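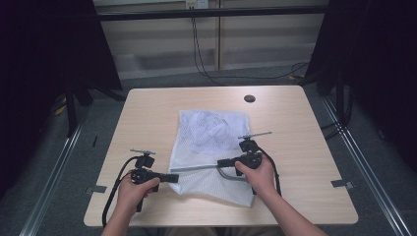 Figure 3. White mesh bag lying flat on a light wooden table, thin metal rod across it.

Birthe Sveinbjörnsson
May
8 min read
14 shares · 2 comments

4. Time out and the return to play

4.1 What we counted as an absence

Player missed a match through injury, that's an absence. Missed training only, not counted. Suspensions left out, illness left out, and so are the two keepers at Werkau who were simply dropped. Club records used wherever they existed. Where they didn't, we went off the team sheets and asked the coach.

Four clubs in total: Gumodholm, Werkau, Fragkou and Vurotthorpe. All semi-pro, all training in the evening after work. One full league season. We logged 85 absences over that season, of which 60 were muscle or joint trouble in the leg. The rest were a mix. Hands, ribs, a broken collarbone, concussions (treated separately, see section 6).

4.2 Hamstrings

Biggest single group at every club except Fragkou, where ankles came first. Fragkou play on the hard ground by the river and their physio puts it down to that. We can't test it with one season's data.

Midfielders were out more often than defenders. Forwards were out longer. The club doctors usually gave an estimate at the first check, and the estimate was nearly always short. A player told three weeks would be back in four or five. Some of this is caution on the doctor's side, nobody wants to write a man off early, and some is that the first check was often done on the night, with no scan. Gumodholm was the only club that sent players for a scan as routine, and its estimates were the closest.

4.3 Coming back early

Here we had to lean on interviews. Coaches do not write down that they picked somebody who wasn't ready. We spoke to 20 players who had returned before the date they were first given. Most said it was their own call. Several said the coach had asked "how does it feel" in front of the whole group, and that there is only one answer to that.

Repeat injury to the same leg was more common in this group than in the players who waited. Small numbers, so treat with care. Also the early returners tended to be regular starters, who play more minutes and have more chances to get hurt again. We tried to adjust for minutes played but the Vurotthorpe records give only starts and substitutions, with no times, so that club is left out of the adjustd figures.

4.4 Effect on results

Short version: hard to see. Werkau lost their top scorer for the whole of the autumn and climbed the table. Gumodholm had almost a full squad and went down. Looking at points per match with and without the usual captain, there was a small drop at three clubs and a small rise at the fourth. None of it would hold up in a larger sample, we suspect. Coaches disagreed strongly with us on this when shown a draft.

Squad depth probably matters more then who is missing. Vurotthorpe named the same starting side for long stretches, and when the absences came they came together, in the wet part of the season, with juniors filling in on the bench. Travel could be a factor as well. We did not collect travel times, and should have. Section 5 takes up the training load diaries.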